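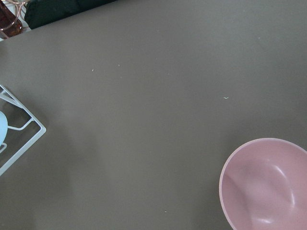

News > Visits and Open Days > Ulthorpe Open Day

Report on the visit to the Ulthorpe play kitchen room, 20 April 2021

Members of the Ongart early learning network attended the open day at Ulthorpe on the invitation of Orathai Hemmin, who manages the centre. The party was led by Kamol Mahawong and received in the main hall before proceeding to the play kitchen room, which reopened in February after repainting.

The room is arranged for pretend cooking and washing up. Tabletops are plain and matte, in a grey-brown colour, and the pieces set out on them stand out well. Equipment includes a pink bowl and a white wire rack, both of a size that young children can manage.

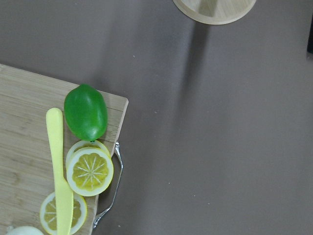
Food preparation is taught with a bamboo cutting board, a yellow plastic knife and toy fruit, including a lime and slices of lemon. Ms Hemmin explained that children are asked to return each piece to its shelf before choosing another activity. Sessions are limited to three children per table, with two tables in use at a time.

The network's members asked about cleaning and replacement. The centre sets aside up to $800 a year for play equipment. Fongchan Somboon requested a copy of the cleaning schedule, to be circulated to members.

The network thanks the staff of Ulthorpe for their time and hospitality.

Related items
Visit to the Genier toy library
Ruretti reading room: notes from members
Outdoor play areas: member survey

Contact the network office | © Ongart | Back to top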